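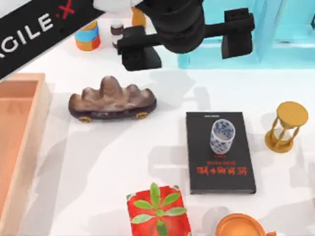 Subject: Re: [bench-automation] second arm or more sim time, need to decide before October

Sorry for the slow answer, been stuck in quotes all morning. Replying inline to the parts I know something about, trimmed the rest.

Doğukan Canpolat wrote:
> We have one line left in the equipment budget and two ways to
> spend it. Option A is a second arm from Prutitis plus stand,
> gripper and controller. Option B is we keep the one arm and
> put the money into simulation, meaning a workstation, somebody's
> hours to build the scenes, and a spare gripper. Department wants
> one page from us. What would you do?

B first, then A next year if the numbers hold up. We did it the other way round and had an arm standing under a dust sheet for most of a winter while we waited on the mounting plate. The arm price is the small part of it, see below.

> The Prutitis quote looks reasonable to me. Am I missing
> anything?

Yes, quite a lot. Check whether it covers:

- fingers. Ours came with one set of blocky ones, wide opening, fine for a box, no good for thin stuff. Second set was 270 each and we needed two.
- cables at the length you really need. Measure along the rail, add slack.
- the safety side. Fence or scanner, plus the sign-off visit. Drevgate charged us 800 for the visit alone and then came back because the e-stop was on the wrong side of the bench. Second visit they charged too.
- freight and the customs broker, if it crosses a border
- service after year one. Ask for it in writing now, the price is friendlier before you sign.

> How much of the task can you even plan in sim? Our worry is
> that we pay for pretty pictures.

Depends what you want out of it. For reach and clearance it has been worth every hour. For grip force on odd objects, no, don't trust it, budget bench time for that.

What we do now is lay out a cluttered tabletop on purpose. Small porcelain cup standing on a hardcover book, hourglass next to it, a scholar's rock on its little stand, potted plant, a tray at the side, couple of small jars and cups along the far edge. Looks silly on a purchase request I know. But with the gripper hanging open over that lot you see pretty quick whether the fingers you're about to order have room beside the cup or are going to clip the neighbor on the way down. We changed our finger order after doing this. Would have been the wrong ones.

Also good for the table itself. We were going to buy the deeper bench from Gökçe and didn't need to, saved the difference and put it toward lighting.

> What should I put down for labor on the scenes?

More than you think. We logged 21 working days for the first set, and that was with someone who already knew the software. After that it goes faster, you reuse the objects. If you have to model things from scratch, double it, or buy a pack. We got ours from Laltano and had to fix the scale on half of them (cup the size of a bucket, etc).

Don't hide the labor under "misc". Our finance people sent it back twice for that. Give it its own line with a name next to it.

> Workstation: new or reuse the old one?

Reuse if the card is recent. Ours wasn't. Ended up around 4,000 with the extra memory and I would spend it again. Skip the fancy monitor.

> Would you lease the arm instead?

Looked at it, didn't like the terms, you pay for the return shipping and they decide what counts as wear. But our quote is old by now so ask again. If anyone else on the list has a leasing contract they are happy with please speak up, I'd like to see the wear clause.

Rough order I would put on the one page:

1. workstation and scene hours, start right away
2. spare gripper plus second finger set, order only after the layout is settled
3. safety visit for the existing cell, you need it anyway
4. second arm, next budget year, with the quote attached so they see it comming

One more thing on 2. Lead time. We were told four weeks and got nine, and the approval had an expiry date on it so I had to go and beg for an extension. Ask the vendor for the date the thing ships, in an email, and put that in the plan with some margin.

I can send you our spreadsheet off list, it has the formulas for spares and a tab for the service contract. Prices are blanked where we signed something but the rows are all there. The column headed "real" is the one to look at.

Have to run, call at 3. Will look at the list again tonite, if you post the draft page I can mark it up.

Doğukan Canpolat wrote:
> PS does your rail run along the long side or the short side?
> Ours is short and I'm wondering about moving it.

Long side. Moving it cost us a weekend and a new set of bolts. If you do move it, do it before the safety visit.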